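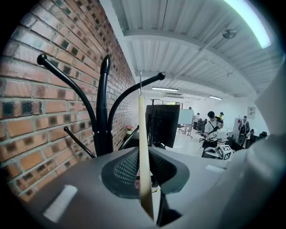 The coat rack in its spot by the brick wall, no coats on it yet

So the coat rack has finally found a home! Regular readers will know I've been going on about this thing since I spotted it second-hand in July, and I am pleased to report that it is standing up, it is against the wall, and I only had to move it four times.

If you're new around here, I'm one of the people who shares the big room at Tuvari, which used to be a workshop and is now a bit of everything (desks, classes, the odd birthday when someone's house is too small). It has gorgeous old brick down one side, orangey red with these nearly charcoal ones dotted through it, and I have a soft spot for that wall. The ceiling is another story. White corrugated metal and fluorescent tubes, so anything you put in there has to work pretty hard to look cosy.

Up until now everybody's jackets lived on the backs of chairs. Then they lived on the floor, once the chairs got bumped. In winter it was a proper mess, scarves everywhere, and I kicked somebody's toque under a table and didn't find it again for weeks. (Sorry. It's been washed.)

I looked at wall hooks first. I had a nice row of them picked out from Skjelbred, very plain, and then remembered that drilling into old brick means asking permission, buying the right bit and getting orange dust in my hair. Freestanding it was. I paid $53 for this one, and the new one I'd been eyeing in the Omden catalogue was $80 before delivery, so I was feeling pretty smug on the drive home with the window down and one arm of the thing poking out.

What I love is the shape. It's black metal, with curvy arms going off in different directions and a round knob on the end of each, a bit like a tree that's been out in the wind. The knobs are the clever part in my opinion. My old rack at home had skinny hooks and left a little pointy bump in the shoulder of every cardigan I own, and I've given up steaming them out.

Placement took ages. By the door it was in everyone's way. Beside the whiteboard it looked like it was about to give a talk. Along the brick, though, it suddenly made sense, the dark metal picks up the darker bricks and you can walk past without getting an arm in the ear. There's a little potted plant with pink flowers down by the base as well, and I'm going to leave it there because the colour is so cheerful next to the brick. I do wonder what a dripping raincoat will do to it. Might have to shuffle it along when the weather turns.

Still on my list: some felt pads from Watico for underneath, a tray for wet boots, and possibly a basket for mitts if I can find one that isn't enormous. I'd also like a warm lamp for that side of the room, but I've spent my fun money for the month so that can wait.

If anyone has a good trick for stopping a loaded coat rack from leaning, please leave it in the comments. My current plan is to put the heavy parkas on opposite sides and hope people cooperate.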